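How do gears work?

Have you ever looked inside an old clock? If yes, you have seen small wheels with teeth, and they turn all together. These wheels are called gears. They are very old helpers, and people used them in water mills long before there was electricity.
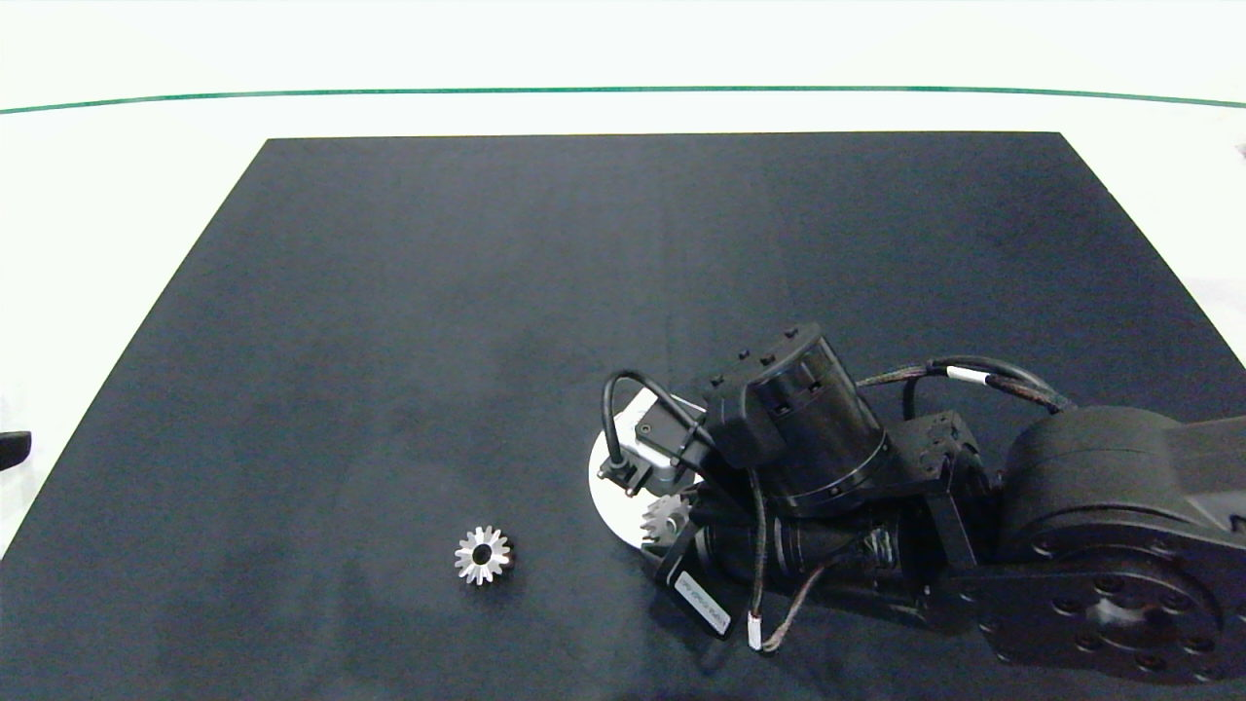

Written by Iestyn Parri, children's editor at Skokach

A gear is a wheel with teeth on its edge. When two gears stand close, the teeth of one go into the gaps of the other. Turn the first gear and it pushes the second. The second one always turns the opposite way! Try it with your two hands: put the fingers of one hand between the fingers of the other, and roll them slowly.

Gears can also change speed. Let us say a big gear has 40 teeth and a small gear has 20. When the big one turns once, the small one must turn 2 times. It goes faster, but it pushes with less strength. If you turn the small gear first, the big one goes slowly, but it is strong. Your bicycle does a similar thing with a chain – that is why an easy gear helps you on a hill.
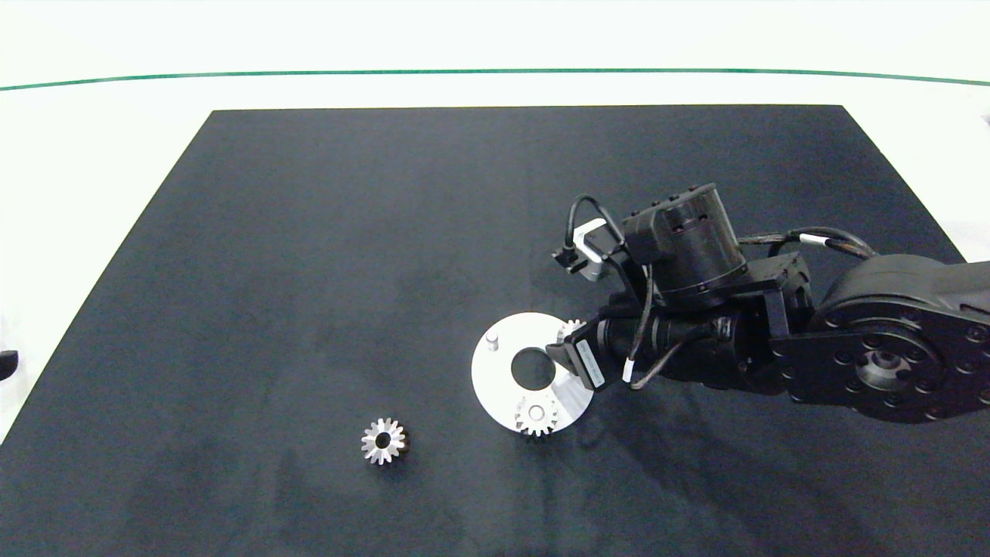 What happens if we put a third gear in the line?
The third gear turns the same way as the first one. The gear in the middle turns the opposite way to both.

Most gears in heavy machines are made of steel. In toys they are often plastic, so they are light and cheap. A spur gear is the simplest kind, and its teeth are straight.
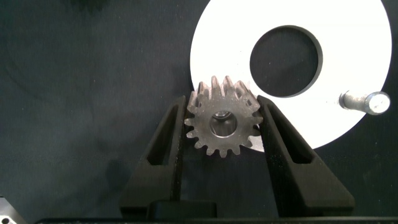

A spur gear with a round hole in the centre.

Now look for gears at home. A hand whisk or a salad spinner is a good place to start. Ask an adult before you open anything, and keep your fingers away from the teeth when they move.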